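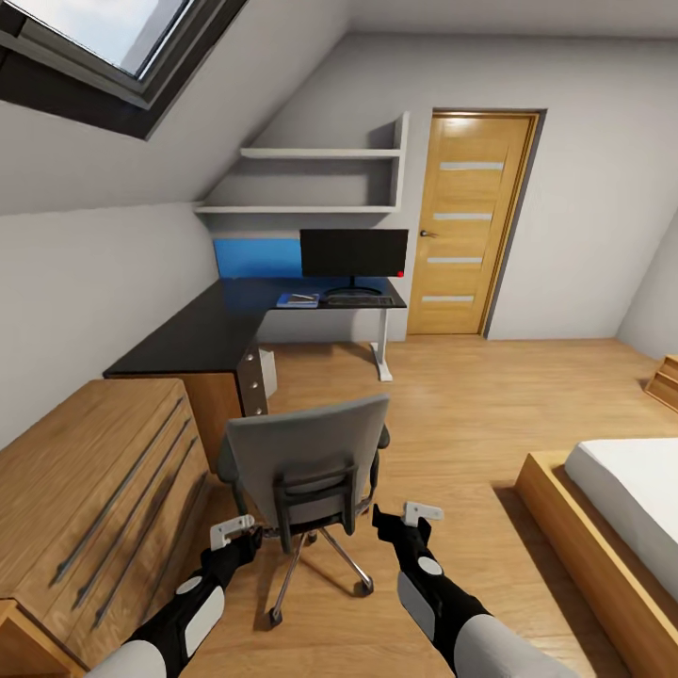
Loft room too hot to work in
Posted by atticdweller, November 9, 2022

We moved into a Trarevlow house in May and the loft room was unbearable all summer. Now it's freezing. Is it the insulation or the window?

pellow58
Probably insulation. Ours had 5 cm between the rafters. Check behind any furniture against the low walls for draughts too. 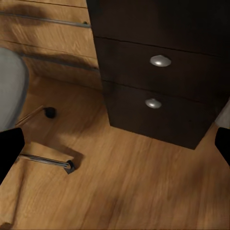
Drawer cabinet, dark finish

marrowfat
Get a blind. Mine cost 11 quid.

tinroof
Blinds help in summer only. I paid £584 for insulation board on the slopes and it took 2 days.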